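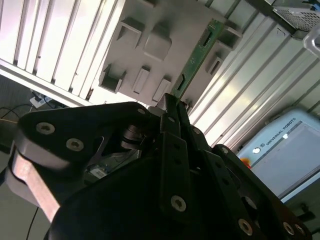
5/9/21, Plilen app

Okay, the like counter is still being weird! I posted the same picture from both test accounts (Skemton and Baltow) and one shows 617 hearts, the other 1308 – same post, same minute. Despina Chatzigeorgiou thinks the feed is caching old totals, and I'm leaning her way. Cleared the cache on Baltow and got up to 19 seconds of lag before the number moved. Next I'll try build 2 with the follower sync off.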